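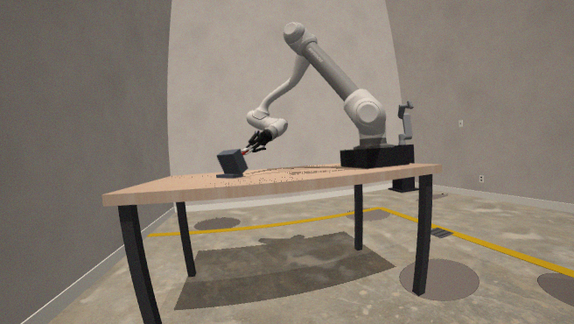
I bought the Floltine workbench for my garage in March, after 3 weeks of gluing chairs on the kitchen counter. Model 235 is the plain one, without drawers.

Setup took me an evening. The bolts are good, but the leg holes on mine needed a little filing – annoying at this price. Once tightened, it stayed put while I planed oak.

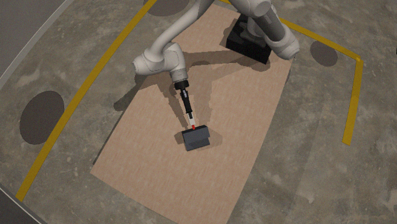
Wood grain on a concrete floor.

The top came unfinished. I gave it two coats of Prendar oil and glue now scrapes off cleanly. The vise is sold separately and the jaws are small, so I kept my old one.

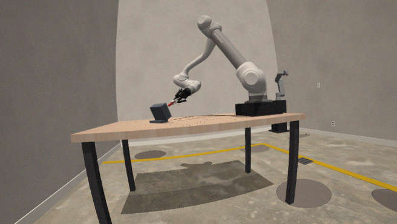

Does it need to be bolted to the floor?
Mine isn't, and it only creeps during heavy planing. Rubber pads under the legs fixed most of that.

Four stars from me.
Lowri James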